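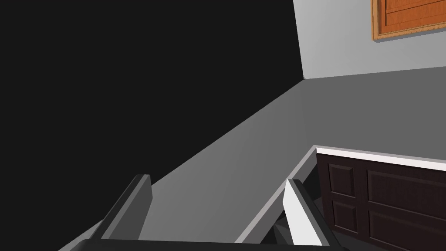

SPEAKER NOTES / TRACK 4

Why your town's street signs are wrong, and who to blame
Clovden Local History Evening, 30 Aug 2022

Opening. Wait for the chairs to stop scraping. Ask who has ever been lost in Clovden. Hands go up. Ask who was lost on their own street. Fewer hands, more shame.

Slide 2. The 1950s gazetteer. It lists 484 streets. The sign shop made 211 signs that year and then ran out of paint or patience, the minutes don't say which. Read the line about "adequate signage in the better districts." Pause for the groan from the east side.

Slide 3. Spelling. Mill Lane was Mile Lane until a clerk had a bad February. The lane is a good deal shorter than a mile, so I think the clerk did us a favor. Do NOT get into the apostrophe on Bakers Row. Last time it ate the whole question period.

Slide 4. Đorđević Street. Three signs, three spellings, and one of them has a hyphen. The old sign machine had no letter Đ, so the operator used a D and put the bar on by hand. On the north corner he missed, and it reads as a D that has been crossed out. Visitors assume the street is closed.
(Say it properly: JOR-jeh-vich. Practice in the car.)

Slide 5. The Promov years. A developer gets to name its own roads, so we have Promov Way, Promov Close and Promov Way West, which is south of Promov Way. Ambulance drivers have views. If time is short, skip the map and just say "west is south" twice.

Slide 6. Flinirness Hill. No hill. I've looked.

Slide 7. What a new sign costs. The quote was $2,617 for one corner, post included. Let them be angry for a moment, then mention that the form to report a wrong sign asks for the name of the street as shown on the sign.

Close. Forms are on the table by the coats. Pens too, and I'd like them back this year.

If asked about the roundabout: it has no name. Move on quickly.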